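# Plotoner hand gripper: frequently asked questions

Last updated Friday, September 20, 2019

Plotoner is a hand-held, two-finger gripper that you can print and put together at home. I'm Auður Ketilsson, and I built the first one in the shared workshop in Estetthorpe. These are the questions I get most by email and at the bench. If yours is missing, ask on the Bucur mailing list.

## What do I need to build one?

A 3D printer, a set of hex keys, a small file and a drill you can turn by hand. The screws, the slide rail and the trigger spring are in the parts list. A careful first build takes two evenings, plus printing time.

## What does it cost?

My last one came to $92 in parts, not counting filament. The slide rail is the most expensive item. If you already have one from an old printer, use it.

## Which filament should I use for the fingers?

PETG. PLA works for a test fit, but the screw holes wear out quickly. Color makes no difference to the build.

## My fingers came out rough. Do I have to reprint them?

Usually no. Check the inside faces first, the two that close against each other. Those need to be flat. Lay a steel ruler across each one and look for light underneath.

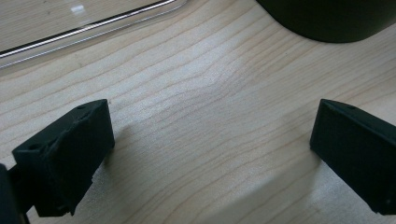

Roughness on the outside of a finger has no effect on the grip. File off anything that catches your skin or rubs on the body, then leave the rest alone. The black pair on the gripper over the workshop table has nicks and ridges along the edges and uneven corners on the left finger, and I would still put parts like those on a tool. Reprint if a layer has split, if a screw hole has broken through to the edge, or if an inside face is bowed.

## How should I orient the fingers on the print bed?

Lay them on their sides, so the layers run along the length of the finger. Printed standing up, they snap at the step.

## The screws won't start in the holes. What's wrong?

The holes print slightly small. Clear them with the drill bit in the parts list, turning it by hand. A power drill melts the plastic and leaves the hole oversized.

## How do I line up the two fingers?

1. Loosen the finger screws a half turn.
2. Close the trigger until the faces touch.
3. Hold it closed and tighten the screws a little at a time, switching sides.
4. Open and close it 25 times, then check the faces again.

If one finger sits higher, look for filament scraps between the finger and its bracket.

## How long do the fingers last?

I opened and closed one pair 4,000 times over the course of August, with a wooden block between them. The fingers were fine at the end. The trigger spring had gone soft and I replaced it. I haven't tested a pair past that number.

## Can I add rubber pads?

Yes. Cut them to the size of the inside face and glue them on after you have lined up the fingers. Pads help with glass and smooth plastic. They also use up some of your opening, so keep them thin.

## Can I put a motor on it?

There is a separate design for that, called Pustura. It uses the same fingers and rail, with a servo in place of the trigger. The servo horn turns through 90 degrees from open to closed. Build the hand version first. Most problems people have with Pustura are rail problems, and they are easier to feel through a trigger.

## The slide sticks halfway. What should I do?

Take the fingers off and try it again. If it runs freely, the fingers are rubbing on the body and need filing. If it still sticks, loosen the rail screws, move the slide end to end a few times and retighten them from the middle out. Use dry lubricant on the rail. Oil collects plastic dust.

## Can I sell the ones I make?

Yes. Please include the parts list and mark any changes you made to the finger files.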